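Okay, I have been promising tile posts for weeks and tonight you get tile posts. Gray tile! Marble-look slab! One white tray that I am far too fond of! Thread.

1/ If you're new: I write about small surfaces. Countertops, nooks, shelves, booths, the inside of a shower niche. Anything you can wipe down in one go with one cloth. I love a big kitchen as much as the next person, but a little tiled corner gets me every time.

2/ The one I want to talk about is what we all call the Pornby nook (yes, that's the name of the street, no, I didn't pick it). Three walls, pale gray tile all over, and a slab with swirly gray and beige veining for a floor.

3/ First, the tile pattern. Staggered rows, same as a brick wall. People tell me this look is over. I have been hearing that since I rented my first apartment, and I still walk into rooms with it and go ohhh.

4/ What makes it work is the grout. It's a shade darker than the tile, and the lines are thin. Go bright white on grout and pale gray tile turns to fog. Go black and it looks like graph paper. One step darker, that's my whole advice, please put it on my mug.

5/ Grikeck sells a grout sample stick that you hold up between two loose tiles and I can't say enough nice things about it. I have 4 of them in a drawer and I use them all. Take them over to the window, then look again at night under the lamp. You'll change your mind at least once!

6/ Okay, pictures, because I know that's what you came for.

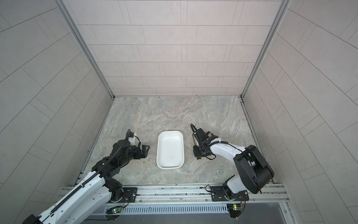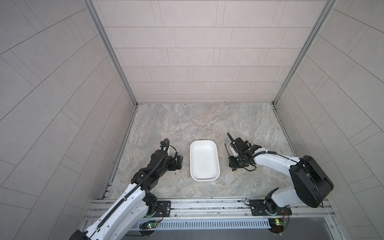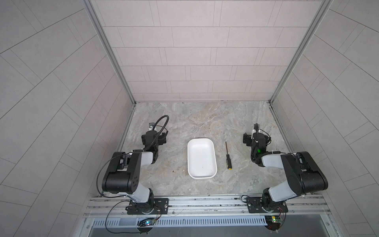
Same white tray in all three, long side running front to back.
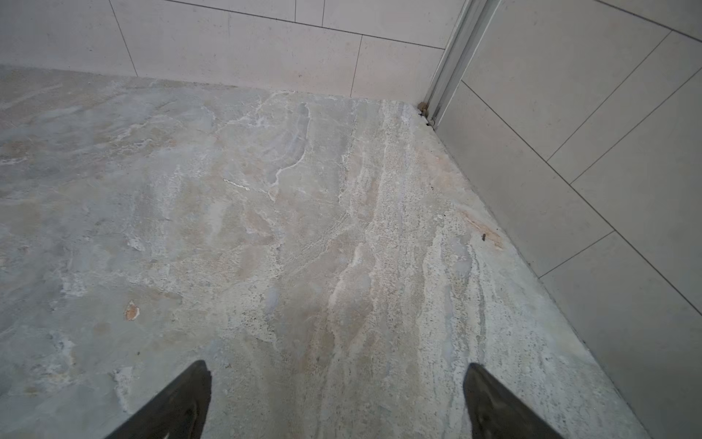 7/ Now corners, my favorite subject and everybody else's least favorite. Three tiled walls give you two inside corners at the back, and inside corners are where a tile job goes wrong. The cuts never quite line up, the grout cracks, you stare at it forever.

8/ The nook has a slim aluminum post in each back corner and I think that's such a good answer. You get a clean bright line from top to bottom and the tile on each side just stops at it. I've copied this at home with trim from Endach and it took me one long afternoon plus a lot of snacks.

9/ (If you copy it too: dry fit the trim before you mix anything. I cut mine short the first time and had to go back to the store in my slippers.)

10/ The slab! I know some of you are strict about real stone and I respect that, but I'm a pattern person. I want gray and cream and a bit of tan all moving around together so my eye has somewhere to go. Plain white shows every crumb. Plain black shows every crumb AND every fingerprint.

11/ Veining does hide crumbs, and that cuts both ways. Run your palm over the whole thing before you decide it's clean. You'll feel grit long before you see it. Then do the edge rail, if you have one, with an old toothbrush. Grooves collect everything.

12/ Somebody asked what I use on mine. Warm water, a drop of dish soap, a soft cloth, then a dry cloth. No vinegar on anything that might be real stone, please, I beg you. My aunt's windowsill still has a dull ring on it from December.

13/ On to trays. A shallow white tray with rounded corners is the best cheap thing you can put on a patterned surface. Your small stuff gets a home, the pattern gets a plain patch to rest on, and you can lift the whole lot out when it's time to wipe.

14/ Rounded corners matter more than you'd guess. Square ones trap dust and you end up digging in there with a cotton swab. With a rounded one you do a single swipe around the inside and you're finished. I get way too happy about this.

15/ Tools go back in the tray when you're done with them! I say this as a person who has hunted for the same screwdriver in every room of the house. Mine's from Nogueira and has a bright handle for exactly this reason, and I still lose it.

16/ Last time I posted about grout, 431 of you replied, and a good 800 more saved it, so clearly I'm not the only one with this problem. I read every single reply. The person who grouted their mailbox shelf, I think about you often.

17/ Next thread is shelf edges: bullnose, square, or a metal strip. I already have opinions. Send me your corners in the meantime, especially the ugly ones, and tell me what color grout you used if you remember it!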